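February 2023
By the Claeys press office

Claeys releases Drideo 4 with new export tools for tables

Sondville - The software company Claeys announces version 4 of Drideo, its plugin for making tables on websites. With the new version, site owners can export any table to a spreadsheet file, also when it has more than 1000 rows. 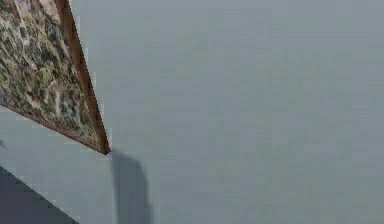
Export was the most requested function in our user survey of last August, to which 571 customers replied. Visitors of a website can also receive an export button - the owner decides this for each table separately.

Before the release, the plugin was tested on 133 websites, many of them from small shops in Bivcombe. 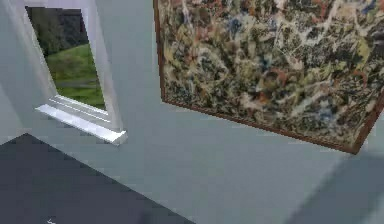 Existing customers receive the update free of charge from their dashboard. We advise to make a backup of the tables first.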